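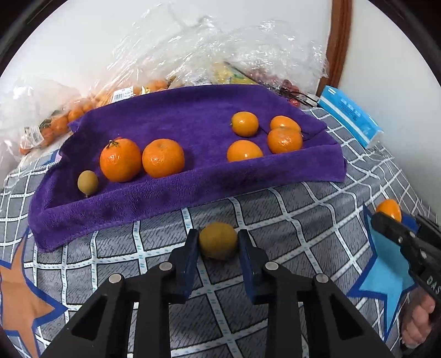
*Fruit layout, one tool open over the small yellow-orange one, second tool closed on a mandarin.*

Subject: Re: [timlow-dev] crushed fruit on Brono, root cause

I've read this twice now and I still can't sign off on it. Comments inline, then what I'd like to see before anyone runs Brono on fruit again.

> From: Shaohua Cai
>
> Hi all,
>
> Short version of the incident. Brono was running the fruit sorting policy on the Ovlow bench in the afternoon. On a mandarin pick the left gripper closed, made contact, and kept closing. The fruit split, juice got into the finger linkage, and the arm carried on to the place pose as if nothing was wrong. The operator hit the stop when the gripper went for the next one with the same force.

"As if nothing was wrong" is the part that bothers me most, and it gets one clause. A split mandarin is a mess. A gripper that doesn't know it has split a mandarin is a safety problem, and the next thing between those fingers could be somebody's thumb. Where was the current limit? The bench checklist says it's on. Did anyone read it back from the controller, or did we tick the box?

> I believe the cause is visual. The demonstrations have strong glare from plastic bags behind the fruit, and the policy has probably learned to misjudge size when the background is shiny. The Ovlow bench has a plain gray backdrop, so the policy is out of distribution.

I don't buy this. Misjudging size would give you a bad approach, or fingers that bump the fruit on the way in. You describe a good approach and a good first contact. Everything up to the touch was fine. What failed is what the fingers did afterward, and no amount of plastic wrap explains that.

Yes, there is plastic all along the back in those recordings. There's also a patterned cloth, a purple towel and a bunch of grapes, and I could build you a theory out of any of them. Did you run the policy with a bag behind the fruit and see the closing behavior change? If that test exists, please send it. If it doesn't, let's stop calling this a root cause in the subject line.
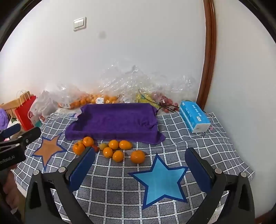 *Same layout work, fingers spread wide, mandarins in front of the purple towel.*

> The width channel looks clean. I checked it against video on a sample of episodes and 92 percent agreed.

Agreed on what? I went through the same sample last night. The check compares open or closed, with a threshold in the middle. Fingers spread wide like the ones in the second picture will pass that check every time, and so will a tool shut on nothing. The width while holding a mandarin sits in between, and that's the number the policy has to reproduce. Your check can't see an error there.

What I found, for what it's worth:

- On the right tool, width and video line up to within a frame.
- On the left tool, width runs late. The lag starts at 25 ms and grows over the session. By the last episodes it reaches 100 ms.
- After a late close, the resampler in our own import script overshoots and writes a width narrower than the fruit for several samples. The raw files don't have it.

So the training data says, on the left side only, that you touch the fruit and then go on squeezing past its surface. Brono's left gripper did exactly that. I'm not claiming proof. I haven't retrained on corrected widths and I could be fooled by a coincidence the same way I think you were. But it's the left gripper that failed, the left channel that's off, and I'd want a good reason to look elsewhere first.

> Since only one session is affected, I suggest we drop it and keep the remaining 3,000 episodes. We can resume on the bench once the new checkpoint is ready.

How do we know it's only one session? It's the only one anybody opened. They all went through the same import script. I'd call the 3,000 unchecked until someone has looked.

I'm also against resuming on a new checkpoint alone. A better policy doesn't fix a limit that wasn't there. Before power goes back on the left gripper I'd like:

1. The current limit read back from the controller with the fingers clamped on the foam block, and the log posted here.
2. The linkage taken apart and cleaned. Wiping the pads doesn't count, juice dries sticky and I don't want a stiff joint confusing the next test.
3. A fault raised in the policy runner when commanded and measured width disagree during a hold. Wei branch has half of this already, unmerged since March.
4. The import script fixed and left-side widths regenerated from raw, every session.

Number one takes ten minutes and needs no new code, so please start there.

> The operator was not hurt and I don't think we need to file anything.

Please file it. The form has a box for "unexpected force" and this was unexpected force. I don't care that it was fruit. The operator had reached in to straighten the cloth before the run, it says so in the bench log, and with that gripper I'd have wanted to know beforehand that the limit might be off.

I can post the lag plots tonight if somebody tells me where the Timlow share moved to. The old path gives me an empty folder. The resampler bug is easy to see with a synthetic step input, so you don't need my plots to check that part, and I'd prefer that someone else did it without looking at my numbers first.

The left gripper is tagged out until the limit log is on this list.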